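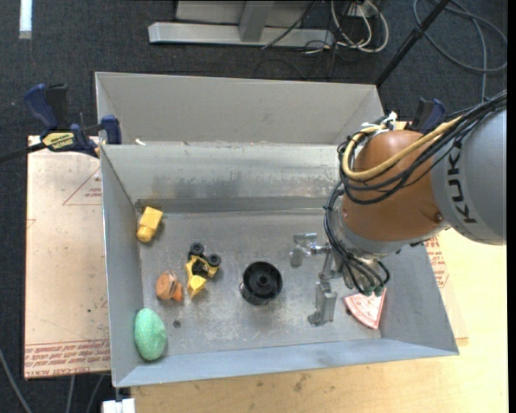
Attachment 1: Bin, sheet metal, narrow rear section and deeper front compartment

Ticket status: Resolved, monitoring
Product: Stostex Inventory, hosted
Module: Nightly import, unit conversion
Site: Tenby warehouse
Severity: 2
Reported in: October

Problem as submitted

On-hand quantities for bulk fasteners at Tenby are wrong each morning after the nightly import. The same items are correct at Chávez, which uses the same item master and the same supplier file. Affected items show an on-hand figure that is too high by a factor of 1000. Manual correction holds until the next import, then the wrong figure returns.

Reorder alerts are not firing for these items, so purchasing is working from a paper list for now. Picking is not affected. Bin locations are correct.

Environment

Supplier file comes from Trullent as a comma-separated file over secure transfer. Stostex picks it up at 2:00 a.m. and posts it to both sites. The import profile is shared. Each site has its own unit table, which was copied from the default table when the site was created.

Support, first response

Please confirm the following:
Does the error affect all bulk items or only some of them?
Is the base unit on the item card EA or BX?
Were any changes made to the unit table before the error began?
Please attach the import log from both sites for the same night.

Customer reply

Only some. 140 items are affected. All of them are received by the box and issued as single pieces. Items received and issued in the same unit are fine.

Base unit on the item card is EA at both sites. No known changes to the unit table. The audit trail on that screen was turned off, so this can't be proved.

Logs attached. Both end with "Import completed, no errors."

Support

Logs reviewed. The row count is the same at both sites and no rows were rejected. The conversion step appears once per item in the Chávez log. In the Tenby log it appears twice for each affected item, the first time with source "file" and the second time with source "site table."

The supplier file already gives the quantity in pieces. It also has a pack size column, which the profile is set to ignore. If the site table has its own BX to EA rule and that rule is set to apply on import, the quantity is converted again after it has been read.

Please open Setup, Units, Site Rules at Tenby and send the row for BX.

Customer reply

Row for BX at Tenby:
From BX, To EA, Factor 1000, Apply on: Receipt, Import

Same row at Chávez:
From BX, To EA, Factor 1000, Apply on: Receipt

Removed Import from the Tenby row and saved. Ran the import by hand at 9:00 a.m. No change. The quantities are still wrong and the log still shows the second conversion.

Support

Site rules are cached by the import service. A saved change is not read until the service restarts or the cache is cleared. On hosted systems the restart has to be done from our side. Restart requested for Tenby only.

Do not correct the quantities by hand before the next import. A manual correction writes an adjustment record, and the import will then add its own adjustment on top of it. That makes the history hard to read and does nothing for the cause.

Support

Service restarted. Please run the import by hand and send the new log.

Customer reply

Import run. The second conversion is gone from the log. Quantities are correct for all but 9 items. Those 9 still show the high figure. They don't appear in the log at all.

Support

Items with no line in the log were skipped. The usual cause is a count lock: if a cycle count is open on the item, the import leaves it alone and writes nothing unless detailed logging is on. Please check Counts, Open at Tenby.

Customer reply

Confirmed. There is an open count sheet holding all 9. It was created and never posted. The expected quantity on the sheet is the wrong high figure, so posting it as is would produce a large variance.

Support

Do not post the sheet. Cancel it with the option "release items, keep on-hand." Then run the import again. Once the quantities are right, create a new sheet if the count is still needed.

Customer reply

Sheet canceled, import run, all affected items now correct. Reorder alerts came through within the hour. Several of them are for items already ordered from the paper list, so we are closing those by hand.

Cause

The BX rule in the Tenby site table was set to apply on import as well as on receipt. The supplier quantity was already in pieces and was multiplied by the pack factor a second time. The change that set this could not be traced. The remaining items were held by an open count sheet.

Changes made

Import removed from the BX rule at Tenby.
Import service restarted.
Open count sheet canceled and items released.
Audit trail turned on for the unit table at Tenby and Chávez.
Detailed logging turned on for the nightly import at both sites.

Still open

Old adjustment records from the manual corrections remain in the item history. They net out and do not affect on-hand, but the monthly usage report counts them as issues. The customer has asked for a way to exclude them. Passed to the reports team under a separate ticket.

A request has also been logged for the import to write a warning when an item is skipped because of a count lock, with detailed logging on or off. No release has been assigned.

Ticket stays in monitoring until the October month-end import has run at both sites.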